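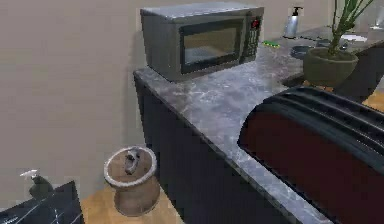
Jayanthi Iyengar wrote in after the last issue to ask how a stop button can possibly fail in a simulator, where there's no button and nothing to hit. Fair question! I would have asked the same thing two weeks ago, before I lost most of my October to it.

So, the setup. We run our tabletop pickup tests in a simulated kitchen (we call it Tistulura, don't ask), and every test has a software stop that's supposed to freeze the arm and throw away whatever it was told to do next. The freezing part was fine. The throwing away part, well. After a stop, the arm kept its old target in memory, and when you hit resume it headed for that target, even if we'd reset the table and everything on it had moved. I found it on a fork pickup.
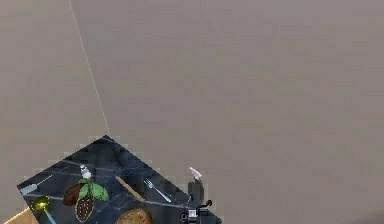

I blamed the grasp planner first and spent two whole days in there, which I'd like back. Then Fadi Akl suggested I print the target right after a stop, and there it was, the leftover one from the run before. We went back through 70 stopped runs and 7 of them had resumed on a stale target. Yikes! None of the logs flagged it, because as far as the controller knew it was doing exactly what it was told.

In the sim that costs you a bad run. On the real arm over at Nimri it's somebody's hand, maybe, if they've reached in to straighten a spoon while the thing is stopped. I asked them to keep resume switched off until the fix was in, and they did it the same afternoon (thank you!!). Now a stop wipes the target, and resume won't do a thing until it gets a new one. We're rerunning the whole set, the long main counter included, since the reset code there is separate and I don't trust it yet.
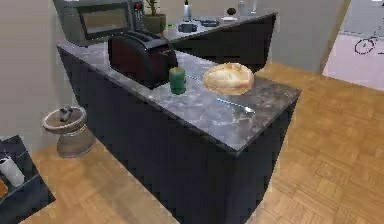 If you run our controller

Update before your next session. After that, stop the arm halfway through a reach, move the object, and press resume from outside the work area. It should sit still. If it moves, cut the power and write to me with the log.

74 shares | 3 comments
Home | Past issues | Subscribe
Contact the editor | © Lastent | Back to top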